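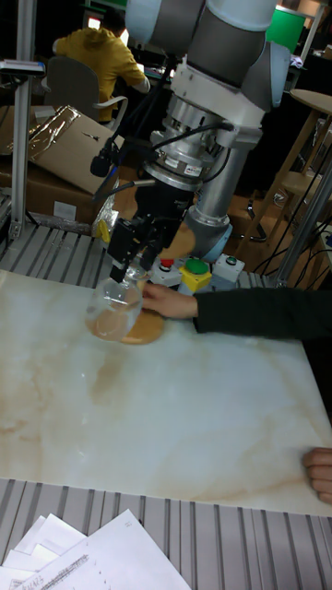

Glass and wood on the marble-patterned board – Saturday, August

2 shares · 16 comments

Started at the bench after the morning tidy. The job for the day was to get the round wooden pieces and the clear glass sorted out together, decide which of them are worth keeping, and write down how we handle them so that it's done the same way next time. I also wanted a proper look at the board as a surface. It came to us as a stopgap when the old mat was thrown out and it has stayed ever since.

The board first. It is glossy, mostly pale, with cream and brown veining. I like working on it more than I expected to. It wipes clean in one pass and crumbs of glue come off it with a fingernail. Against it are two things. Clear glass is hard to see on it, the rim especially, and my eye keeps taking a reflection for an edge. The other is that glass slides. A bowl shape laid on its side will roll until it meets something, and I have had my hand out for one more than once this month.

The light-brown disc helps with both. With the wood lying under part of the glass, the colour comes through the bowl and you can see at a glance where the glass is. I had the same thing with a sheet of brown paper last week, but paper moves about. Wood stays where it is put.

How I have been setting a glass down on its side:

Put the disc down first, flat, and press it with a thumb to see that it doesn't rock.
Bring the glass in tilted, wide part low.
Keep the fingers close to the side until the weight is properly down.
Let go slowly. If it starts to turn, take hold again and shift the disc.

One hand is enough for this. The other can stay by the corner of the board. I had got into the habit of steadying the board as well as the glass, and all that did was move the pair of them together.

Discs

Went through the batch. The drawing asks for 80 mm across and most of them are there. I put the calliper on each one twice, along the grain and across it, and wrote the figures on masking tape on the back. Some have gone slightly oval since they were cut. The worst of them would pass for round on a shelf but it catches in the recess of the test ring, so it goes in the offcuts tray and can be used for finish trials.

Edges are the weak point. The top edges were broken with fine paper and feel fine. The bottom edges were left as they came off the tool and they are sharp enough to mark the gloss on the board if dragged. I found one short dull line near the corner that I am fairly sure came from that. It doesn't catch a nail and it mostly went with a damp cloth, but I would like it not to happen again. Rub down both edges from now on, please, before anything gets near the board.

Colour is uneven across the batch. I had thought of sorting light from dark and then decided against it. Once they have been handled for a while they will all go a shade darker anyway.

Finish trials

Three options on the offcuts: bare wood, the Gumness wax, and the Zularow oil we have left from the tray job.

Bare wood is the nicest to look at on day one and takes a ring mark from a damp glass straight away. I stood a wet tumbler on it, went to put the kettle on, and the mark was there when I got back. It faded over lunch but you can still find it if you hold the piece to the window.

The wax is better. Water beads on it for a bit and then soaks in at the end grain. It leaves a faint smear on the underside of glass, which is a nuisance when the whole point is for the glass to be clear. It buffs off with a dry cloth. I tried a thinner coat and got less smear and less protection, so nothing gained there.

The oil wants patience. I gave it 30 minutes before wiping back, as the tin says, and it was still tacky in the pores at the end of the afternoon. Left on the rack until Monday morning it would probably be fine. It brings the grain up more strongly than I would like for this, and it does smell. Evaristo Zanetti came through from the store, picked up the oiled piece, put it down again and washed his hands, so I took that as his vote.

For now: wax, thin, buffed twice, and leave the glass off it overnight.

Bases with a dowel

These are the round light wooden bases with a thin dowel rising from them. Same family as the discs, different trouble. The dowel has to stand upright and stay upright, and everything depends on the hole. When the hole is drilled by eye the dowel leans, and you don't notice from the front. Turn the base a quarter and there it is.

I made a jig out of scrap: a square block with a hole drilled through it on the pillar drill, clamped over the centre mark. It took longer to make than to use. All the bases drilled through it came out well enough that I couldn't see a lean against the set square. The ones drilled before it I have kept apart, with a pencil cross on the underside.

Fit is the next thing. Dowel from the Kerkton packet is a touch fat and has to be eased with paper wrapped round it. Dowel from Guo goes in with a push and could be glued as it is. I'd buy the Guo again. Don't mix the two packets, they look the same once the bands are off.

Glue: the smallest drop in the hole, none on the dowel. If you put it on the dowel it is pushed up into a collar at the base and has to be scraped out of the corner with the end of a matchstick. Ask me how I spent the early part of the afternoon.

Length I have left alone. I would sooner have them too long and trim when we know what they stand beside. Sand the top so that it has no splinters, as that end is the one people meet with their wrist when they reach across for something else.

Glass

The jar is the easier of the shapes to live with. It stands up by itself, you can get your fingers round it, and it tells you when it is about to slip. The rounded piece needs more care. Everyone goes for the rim, and the rim is the part I least want gripped. Hold it round the side.

Washed everything I could wash: warm water, a drop of washing-up liquid, rinse, upside down on a tea towel. Dried with the old linen cloth. The blue microfibre leaves lint and should go back to the sink for wiping down. Labels come off with warm water and patience and the last of the gum with cooking oil. Then wash again to get rid of the cooking oil.

Checked the rims with a fingertip and a torch held low. One small tumbler had a nick and has gone into the glass bin, wrapped in newspaper with the word GLASS on it in marker.

Where things stand on the board

I tried a few arrangements. The one that gives least bother is the jar in front where the hand can reach it and the wooden base behind. With the tall part at the back nothing is reached over. With the base in front I knocked the dowel with my sleeve twice before I moved it, and that was with the cuffs turned back.

Small things belong off the board and to the side. They can be picked up without leaning across the glass, and the board keeps its clear space. Papers too: the notes stay well away from the wet end. I write with whatever is nearest and it all runs.
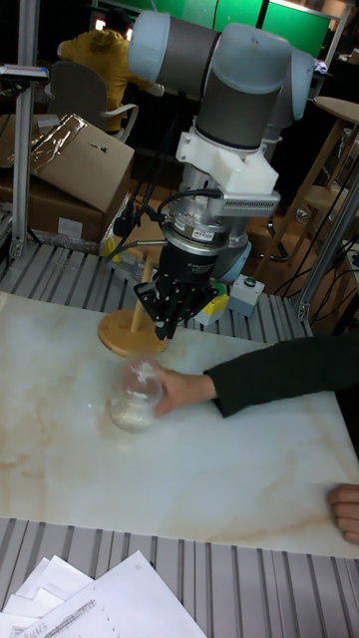
How long should a waxed base be left before glass goes on it?

Overnight, after two buffings. If the cloth still drags when you wipe across the top, buff it once more and give it another night.

Storing them

Discs go flat in the shallow drawer with a sheet of paper between each. They were on edge in a tin before and I think that is partly why some have moved. Keep the drawer away from the radiator side when the heating comes back on.

Bases with dowels are awkward. They won't stack and they won't lie down. I have drilled a row of holes in an old shelf so they can hang upside down with the dowel through, and it holds 16 of them. It looks odd but nothing leans on anything. The ones with the pencil cross are at the far end.

Glass goes on the middle shelf, upright, none touching. The jars had been pushed one inside another at some point and one pair took me a good while to part. Cold water in the inner, warm round the outer, a slow twist. Please don't nest them.

To do

Rub down bottom edges on the rest of the discs.
Order dowel, Guo, same width as last time. Check the packet before signing for it.
More fine paper. There is one sheet left and it has a corner missing.
Try the wax again on end grain only, two coats, and see whether the ring mark still gets in.
Felt dots for underneath? Evaristo has some in his drawer that he is saving for chair legs. Will ask.
Find out whether the dull line on the board comes up with polish. Try the far edge first.
Linen cloths to be washed separately, no softener, it leaves a film.

Put the calliper back in its case and wiped the board down at ten to five. The oiled offcut is on the rack by the window with a note on it saying not to touch. Discs in tape are measured, discs without tape are still to do.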